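Skavach Help Desk
Ticket: Last interval missing after rowing workout syncs
Product: Skavach training app with Drivbridge connector
Equipment: Janomov indoor rower
Opened by: Noémie Hiebert
Handled by: Isabelle Perron
Status: Solved

Noémie Hiebert, 7:40 am

Hi team! First off, I'm loving the Gautam interval plan. I started it in November to get my legs and lungs ready for spring racing, and my stroke feels stronger all the way down the slide. I look forward to the hard days now, and I never thought I'd write that about a rowing machine.

My problem is with the sync. The workout has 18 short intervals with easy rowing between them. The monitor on the rower shows all 18 when I finish, with the split and stroke rate for each. When the session lands in Skavach there are only 17. The last one is always the one missing, and it's usually my best (I empty the tank on that one!), so I'd really love to have it back.

What I've tried so far:
Closed the app completely and opened it again.
Deleted the workout and synced it again from the rower's memory. Same result.
Turned off my heart rate strap in case the two were fighting over the connection. Same result.
Rowed a plain steady piece with no intervals. That one came through perfectly, full distance and time.

Phone is up to date, and the Drivbridge connector is on version 2. Damper is set low, if that makes any difference.

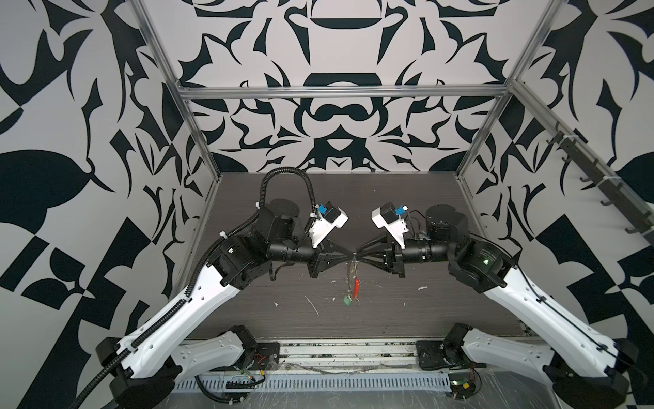 Attachment 1: Two robot arms over a dark tabletop, small item between the gripper tips.

Isabelle Perron, 9:15 am

Hi Noémie, what a great report, thank you! Having the steady piece to compare with helps a lot. It tells us the connection is holding to the end of the row, so I'd leave the strap on from now on. Your damper setting has no effect on syncing, so keep it wherever it feels good.

Two questions for you. After the last interval, do you stop rowing right away, or do you paddle for a bit? And do you press Menu on the monitor yourself, or let it go to sleep?

Please also open Drivbridge, go to Devices, tap your Janomov and look for a line called "End of workout". Let me know what it says.

Noémie Hiebert, 12:05 pm

Ooh, good questions. I stop dead. I basically fold over the handle and then hit Menu as soon as I can lift an arm – so within a few seconds. The "End of workout" line says "Wait for rest".

Could that be it? The plan has no rest after the final interval, it just finishes.

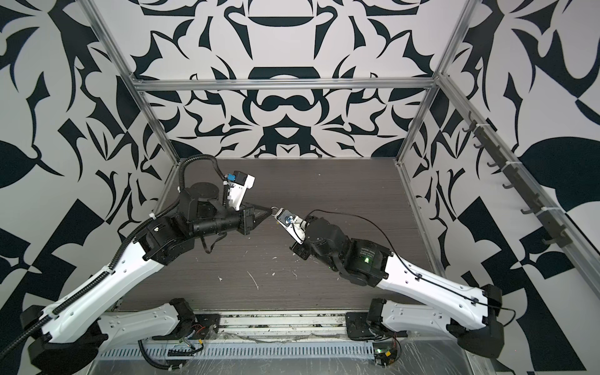

I also went back through my older sessions while I was eating lunch. The pyramid workout is missing its last piece too, but the one with the cool-down built in is complete. So it looks like anything with easy rowing at the end is fine!

Isabelle Perron, 1:30 pm

You've cracked it, and that cool-down session is the proof. With "Wait for rest" turned on, Drivbridge holds each interval until the rest period after it begins, and then sends it to Skavach. No rest, no send. Pressing Menu clears whatever is still being held.

Please try this:
1. In Drivbridge, change "End of workout" to "Send at finish".
2. Tap Save, then turn the connector off and on again. The setting doesn't load until it restarts.
3. Row a short test with a few intervals and no rest after the last one.
4. Wait for the "Sent" message on your phone before you press Menu.

For the sessions you already have, open each one in Skavach, choose Edit, then Add interval, and copy the numbers from the rower's memory. Your weekly totals will update by themselves.

Noémie Hiebert, 6:50 pm

It works! I did a quick test with full-pressure bursts and every one of them showed up, last one included. Then I got carried away and did the whole workout again – all 18 are there, and the final split is the fastest of the bunch. I'm thrilled!

I've added the missing interval to my most recent session by hand and the totals changed right away. I'll do the pyramid one tomorrow when my arms have forgiven me.

One small wish: could the Gautam plan come with a cool-down at the end by default? I should be doing one anyway, and my hips would be a lot looser the next morning.

Isabelle Perron, 7:10 pm

Fantastic, and well rowed! I've passed the cool-down idea to the people who look after the plans. In the meantime you can add one yourself under Plan, Edit workout, Add easy row. I'm marking this one solved, and replying here will open it again if the interval goes missing another time.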